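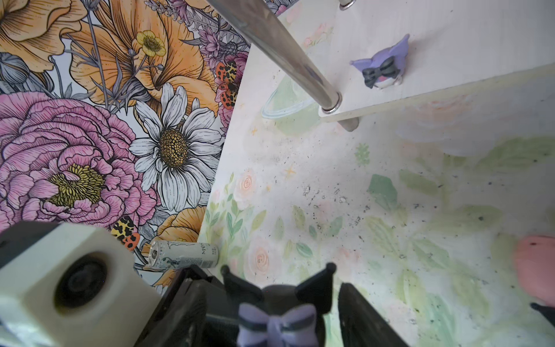 July progress report to the Clumside fund
By the Wakura chores project

Tidying is still the job we get asked about most, so I'll start there. You'll remember from the spring report that we'd picked shelf restocking as our test chore, partly for the shops and partly for anyone with a mantelpiece full of knick-knacks. The pieces are fiddly little things, and a black figure with pointed ears and a purple bow is a much harder thing to hold than a box of tea. The ears give the fingers something to catch on, and a shelf leg standing close by gives the arm something to bump into. We've spent most of the month on the grip and on the last bit of the approach, and I'm much happier with both than I was.

We ran 300 tries at putting a figure on the shelf. I've sent the full log separately, so I won't go through it here, but the short version is that the lower shelf is the trouble spot. The arm has to come in under the top board, and it's slow and rather timid about it. The top one is far easier — there's only open air above it. A person would do either without thinking, of course, and would be off making a cup of tea while we were still lining up the wrist.

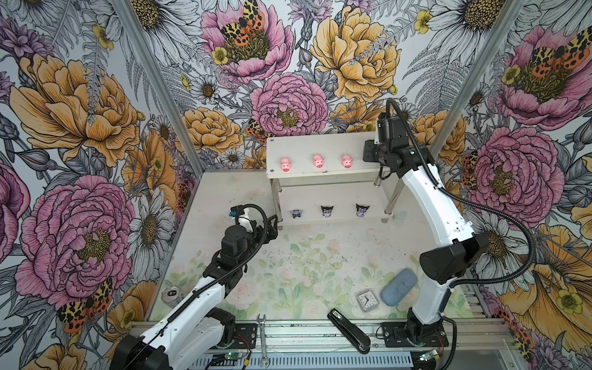

Both arms at the shelf, with the pigs on the top tier and the hooded figures below.

The next job is the floor. Picking up a can that's lying on its side, a spanner, a stapler, a little alarm clock and a glasses case sounds like one chore and is really several. The spanner is flat and slippery to get under. The glasses case is smooth and wide, and we've had to turn the wrist quite a way to get a decent hold. Dudás have lent us softer finger pads to try, and Sellier are looking at a thinner fingertip for the flat things — I should have both fitted by the next report.

Can it do the chore yet? For the top shelf, with someone keeping an eye on it, I'd say yes. For a whole messy floor, no, and I wouldn't want to promise a shop otherwise.

On money, we're on budget apart from spare cables, which we get through faster than I'd planned. I'd like to move 300 pounds across from travel to cover them, if you're happy with that. We've 8 weeks left on this stage and I expect to use 6 of them on the floor work, leaving 2 for writing up. If you'd like to come and watch, Monday mornings are best.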